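Workshop diary
September 2019
Reading time: 4 minutes

Third evening on the Andby clock. The movement is out of the case and stripped as far as the centre wheel. The strike train stays together until I have sorted the going train, as I only have bench space for one set of wheels at a time.

The rate before stripping was a loss of 18 seconds a day at a steady room temperature, measured over 6 days. That is within what the rating nut can take up, so the rate alone was no cause for alarm. The amplitude was. The pendulum swing was down to the point where the clock would stop if the case was set even slightly out of level, and the beat was uneven by ear.

Findings so far. The pallet faces have a worn track on both sides, deeper on the entry pallet. The escape wheel teeth are sound. The back pivot of the third wheel is scored and the hole in the back plate is oval, with the long axis pointing away from the centre wheel, as you would expect from the direction of load. An old repair has closed the hole by punching round it with a centre punch. I counted 11 punch marks. The metal has since worn through to the same clearance as before, so a bush is the only sensible course.

Broached the hole from the inside face, checking for upright every few turns. Cut too far towards the worn side on the first attempt and had to draw the hole back with a round file before going on. This is the step I always rush. The bush is a press fit with the oil sink facing out. Burnished the pivot before opening the bush to size, then tried the wheel between the plates on its own. It spins freely and drops from one plate to the other under its own weight, with a small audible click each end.

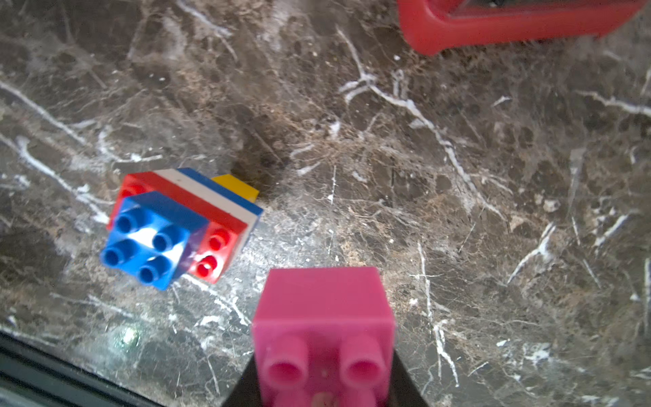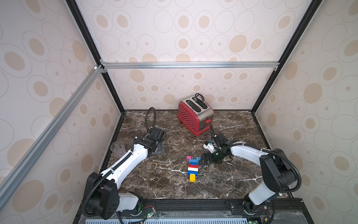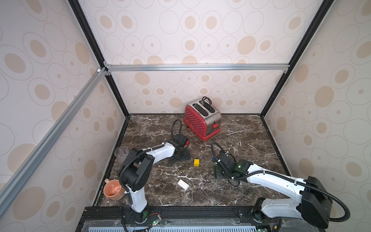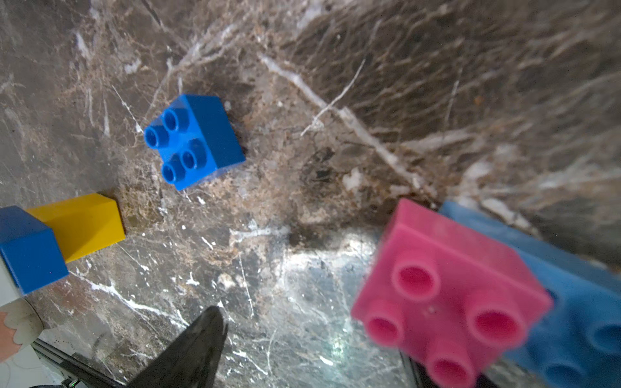

According to a reply on the Furnton clock list, the pallets should be left alone until the bush has been run in, and the depthing checked again only then, as a corrected third wheel can alter the power reaching the escapement by more than one would guess. The same reply advised against moving the pallets sideways on the arbor to present a fresh surface, as the previous repairer may have done so already.

I had a look with the glass and there is a second, fainter track beside the main one, so the previous repairer did. That leaves stoning the faces. It means removing metal, then closing the depth between the pallets and the wheel to make up for it. I will put it off until the train has run for a few days.

Mainspring: set, but not badly. It opens to a fair width on the bench and there are no cracks at the inner eye. I have cleaned and greased it and will use it again. A new one in the correct width is on the Hamora list under stock number 1569, but it is a stronger spring than this one, and extra force on worn pallets would only speed things up.

Suspension spring replaced. The old one had a kink near the top block, probably from being moved with the bob still hung. I suspect this accounts for a good part of the uneven beat.

Still to do:
Clean the plates again, as there is broaching swarf in the oil sinks.
Peg out all the holes.
Refit the click screw, which is loose in its thread.
Order oil. The bottle on the shelf has gone yellow.

Stopped when the light went. The strike train can wait until next week – the rack tail looks bent and I would like to see it in daylight before I touch it.

Comments (3)

pivot_and_plate: Which way did you ream after broaching? I find a cutting broach leaves the hole slightly tapered and I go through with a smoothing broach from both sides.

Reply from the author: Smoothing broach from both sides, with a drop of oil. Should have written that down.

longcase_lurker: My Pelupessy wall clock had the same fault in the same hole. It ran for years on the bush and untouched pallets.

Recent entries
A bent crutch and how not to straighten it
Andby clock, second evening: taking down the movement
Notes from April: rating a pendulum in a cold hall
Sorting the bush drawer by outside diameter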